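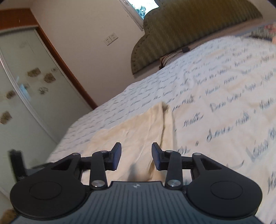 Skurason says its riders will have a new engine in January and that the power problem will be gone by then. The team said much the same a year ago, and its two bikes have spent most of this season being passed on the straights.

Sep 24, 2023

The factory's latest statement promises a motor that revs higher and is easier on its rear tire. It gives no horsepower figure and no lap times. What it does give is distance: 3000 kilometers on the test bench without a failure. A bench has no curbs, no crashes and no other riders, so that number may mean very little once racing starts.

Rival team Gako was not impressed. Its garage finished a bench program of the same length last winter, then lost three engines before the summer break.

Money is the other question. Parts supplier Janevski, which builds the gearbox, has cut its race staff by 24 this year and has not said whether it will stay on past the first test. Skurason calls the partnership "solid." It used the same word for its deal with Vastalari, whose stickers came off the fairings a month later.

The team plans to run the new engine for 200 laps at a private test before the season opens. Timing will not be made public. Until somebody outside the garage holds a stopwatch on that bike, there is not much here to believe.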